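Stodurgate update 2 is out

The second big update for Stodurgate went live on Thu 16 August, and it is free to everyone who owns the base game. It adds the northern half of the map, a rebuilt supply system and a long list of fixes. The download is large, so start it before you plan to play.
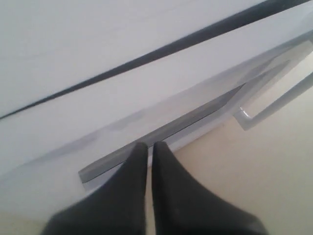
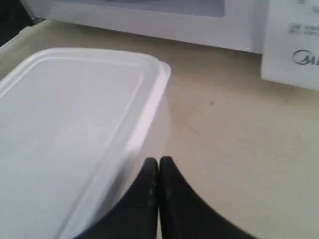

If you have not followed the game, Stodurgate is a turn-based strategy title from Kalbridge. You run a walled river town in the year 1235, and for most of the campaign you are short of grain, soldiers or both. Enemy columns come down the valley each season. You decide which villages to hold and which to leave, and the villages you leave do not forget it.

The new region is called Etim. It sits above the river and was visible on the old map as gray hills you could not enter. You can now send a party there once the bridge is repaired, usually by the end of your first year. Etim has its own council and its own weather. Snow closes the passes in December and any unit caught on the far side stays there until the thaw, eating whatever it carried in. I lost a full company of archers this way on my first run, so check the season before you march.

Supply is the part most players will notice. In the old version every unit drew from one shared pool, and you could feed an army at the edge of the map as easily as one at home. Now grain moves by cart along roads. Carts can be raided, delayed by mud or sent to the wrong depot if you forget to change the route. There is an overlay for this on the map screen, and it is worth leaving on. The tutorial covers it in a few short steps, though it skips the part about setting a reserve. You will find the reserve slider under the depot menu, second tab.

Combat has had smaller changes. Spearmen hold a line better against horses and worse against anything that shoots. Morale now drops when a unit can see its own camp burning. The siege tower is slower. Players on the Kalbridge forum asked for this for a long time, and lead designer Nam-gil Ban wrote in the patch notes that the old tower "crossed open ground faster than the men pushing it."

The campaign also has a new rival, Bateo, a merchant captain who arrives by river and offers to sell you grain at a bad price. You can trade with him, tax him or turn him away. If you turn him away he goes to Etim and sells to them, and you will meet his hired crossbowmen later on. He is well written and has more to say than most of the cast — talk to him each time he docks, even if you are not buying.

Old saves will load, but the new region stays closed in them. The supply changes do apply, and that can leave a late-game army hungry on the first turn. Kalbridge suggests pulling your units back to a depot before updating. I would simply start over.

Performance is mixed. Loading times are shorter and the long pause between turns is mostly gone. Zooming out over Etim in heavy snow still makes the game stutter on my machine, and turning off ground fog helped. One known bug can make a cart vanish when its depot is captured and retaken in the same turn. A fix is in testing under build 3051.

The skirmish mode has picked up two maps, one of them set on the frozen upper river. There is also a fixed-budget option that gives each side 3000 silver and no income, and those matches finish in under an hour. It is a good way to try the new spearmen without starting a campaign.

Mods made for the earlier version will need to be updated by their authors. The launcher now turns off anything out of date and shows you a list, so nothing gets deleted. Send us your Etim stories and we will print a few in the next issue.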